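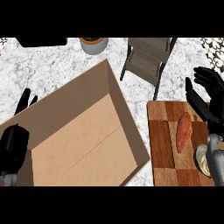
Moving the shop: notes for my talk at the small traders' evening

(Water on the lectern first. Phone off. Slow down, you always race the opening.)

Hi everyone, thanks for coming out, and thanks to whoever made the lemon slice, I've already had two bits.

So I run a secondhand bookshop. If you knew us before April we were in Idirmont, up the steep end of the main street next to the chemist, and now we're in Trarkari, which is 39 kilometres down the road and a good deal flatter. I've been asked to talk about how you shift a whole shop without going broke or losing your customers, and I can do that, but mostly I want to tell you what I got wrong because I think that's more use to you.

Start with the lease. (Ask for hands: who here has read their lease right through? Wait for it.)

Okay. I hadn't either. I'd read the bit with the rent in it. What I hadn't read was the make-good clause, and if you don't know that term, please go home and look yours up tonight. Ours said the premises had to go back to the condition they were in when we got the keys. We'd put up shelving on every wall! We'd painted the back room a sort of mustard. We'd pulled up carpet, and the landlord was quite within his rights to want carpet again. We talked him round on the carpet in the end, mainly because the new tenant wanted bare boards, but the walls had to be filled and painted white, and I did that myself over four nights with a head torch.

Next, dates. I gave myself a week between the two leases and thought I was being generous. Get a fortnight if you can stand the double rent. The electrician in the new place couldn't come till the fifth day, so for most of that week I was unpacking by the light from the front window and going home when it got dark.

(Sip of water. Check time, should be at five minutes.)

Right, the stock. We had a lot of books. I had always told people we had "heaps", and when the insurance form asked for a figure I wrote down 3000 and then sat there wondering if I'd made that up. So I did a proper stocktake, which I'd been putting off for years, and I recommend it even if you're never moving anywhere. I found two copies of things I'd been telling people I didn't have. I found a whole shelf of tax guides from the nineties. I found my good scissors.

And then I had to decide what was coming with me. This was the hardest part and I'm a bit embarrassed by how long it took. My rule was that if a book had been on the shelf for three years and I couldn't picture the person who'd buy it, it went on the sale table. The sale ran all through the last month and it did better than some Decembers. People love a closing down sale, even when you tell them over and over that you aren't closing down. I had a lady burst into tears at the counter and I had to keep saying, it's Trarkari, it's just down the road, there's a bus.

(Pause here for the laugh. If no laugh, keep going.)

Packing. Books are heavy and everybody says so and everybody still fills a big box with them. Use small boxes for books. Big ones are for cushions, lampshades, the kids' corner beanbag, that sort of thing. If you've got a big box and it must have books in it, put them in the bottom third and fill the rest with something light. Tape the bottom seam twice, and once across the other way. Lay hardbacks flat or stand them up straight, spine down is fine too, but never on a lean, they'll set like that and you'll have a shop full of books that look like they've had a few.

Label the side of the box. I labelled the lids! Beautiful labels, nice thick marker, all on the lids, and then of course we stacked them. I could read the top row and nothing else. Put the section on two sides, and put the shelf it's going to in the new shop as well, because "History" is no help to anyone when there are three bays of it and the person carrying the box is your brother-in-law.

We used a little inventory program called Wakex, and I know some of you hate the idea of software, but all I did was type in a box number and what section was in it. A notebook would have done the same job. The thing that mattered was having one list and only one. For a couple of days we had two lists, mine and the one on the wall, and they disagreed about Crime.

On the movers. I got three quotes and went with Sandhu, who weren't the cheapest. They charged us $976 for the day, two people and the truck, and what sold me was that they came out and looked at both shops before they gave me a price. They spotted the step at the back door in Trarkari, which I'd walked over a dozen times and never thought about with a loaded trolley. They brought a ramp. The cheapest quote had been done over the phone in four minutes and I suspect it would have grown.

Ask about insurance too. Ask whether it covers things you packed yourself, since often it doesn't, or it does but only if the whole box goes missing.

(Halfway. If running late, skip the signage bit and go straight to customers.)

Signage. Check the council rules before you pay a signwriter. In Idirmont I had a sandwich board on the footpath for years without a word said. In Trarkari you need a permit, and there's a width you have to leave clear for prams and wheelchairs, fair enough too. My old board was too wide. It's now holding up tomatoes.

Customers, then. I was terrified about this. I'd had a paper sign-up sheet by the till with 61 email addresses on it, collected over goodness knows how long, and a fair few of them I couldn't read. So in the last two months I asked every single person who bought something whether they'd like to hear when we reopened. Most said yes! People don't mind being asked if it's you asking, at the counter, with a pen in your hand. If I had my time again I'd have started a year out.

I also left a map in the old window, with the new landlord's okay, and it stayed up till the next shop opened. Get that in writing. And change your address online before the move, on everything, the map listings and the social pages and the old directory you forgot you were in. I missed one, and I had a very nice man ring me from outside a nail salon, quite cross, asking where I'd gone.

The first month was quiet. I'd like to tell you different. Some regulars came down in the first week and bought something to be kind, then I didn't see them for a bit, and the Trarkari locals would look in the window and keep walking. What brought them in was opening on the same mornings as the bakery and putting the cookbooks at the front. I moved the cookbooks three times before I noticed that's where people stopped.

Things I'd do again: the stocktake, the sale, paying for decent movers. Things I wouldn't: lids, one week, painting at night.

(Questions. Someone will ask about rent. It's lower per metre but the place is bigger, so it comes out nearly the same. Mention the spare lease checklist photocopies are by the urn, and put the lights back on before people start standing up.)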